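Teaching an Arm to Set Out a Spoon, by Remote Control

Posted Sunday, May 10, 2026

I've been recording kitchen demos for our Lurnora project for a while now, and the one I get asked for most is the dumbest looking of the lot: pick up a spoon, lay it across a bowl. It's a great first task! The parts are light, nothing breaks, and you find out very fast whether your hands are ready for harder stuff. So here's how I do it with a leader arm (the little one you hold) driving a follower arm (the one on the counter).

What you'll want before you start: both arms calibrated, a wrist camera and a side camera, a plastic spoon, a bowl, a plate, and a clear bit of counter. I use the Hestel recorder because it lets me throw out a take with one key. Anything that logs joint positions and both video streams together will do.

Step 1. Fix your cameras first

Tighten the side camera and then leave it alone for the whole session. I once nudged mine between takes and lost an entire afternoon of demos (the policy trained on them kept reaching short, and I blamed the motors for two days). Put tape marks by the tripod feet if you can. The wrist camera needs a look too, mainly so the fingertips and whatever they're holding are both in view.

Step 2. Get the grip right

Slow down here. Bring the fingers in on either side of the handle and close them gently, and stop squeezing when the follower stops moving. If you keep pulling the trigger past that point you're recording a command the arm can't reach, and it'll learn to crush things. I hold the handle low, near the base, with the spoon upright and the bowl end up. That gives me plenty of room to tip it over later without the fingers bumping into the dishes. 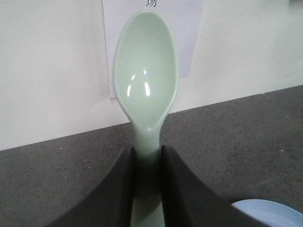
Step 3. Carry and lower

Lift, pause for a beat, then move over in one smooth curve. Don't hunt around in the air! Every little wobble you make gets copied, and a hesitant demo makes a hesitant robot. Tilt the wrist on the way across so the spoon is nearly level before you start down. Then lower until it touches, open the fingers a little, back away, and only then open them fully. My early takes at the Drorunthorpe workshop all ended with me yanking the hand up while the fingers were still half closed, and the spoon came along for the ride.

Step 4. End every take the same way

Drive the arm back to its rest pose and wait 2 seconds before you stop recording. The model needs to see what "finished" looks like, and that quiet bit at the end is how it learns to stay put. What I'm after is the scoop inside the bowl and the handle sticking out past the rim, with the bowl still sitting on its plate. Close enough counts. I shift the dishes a little between takes so it doesn't memorize one spot.

I record 55 takes and keep whatever looks clean, then train overnight. If I'm tired I split it into batches of 18 with a snack in between, and my driving is much better for it. In June I want to try the same routine with a fork, which is going to be a pain to grip.

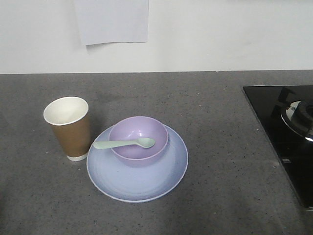 Comments

Imrie: Do you keep the takes where you miss the first grab and then recover? I've been deleting mine, but my arm just freezes whenever it fumbles, so I'm starting to think I threw away the useful ones.

Reply from the author: Keep a few! I leave in the ones where the second try is quick and tidy, and toss any where I'm flailing. Mine froze up the same way until I did that.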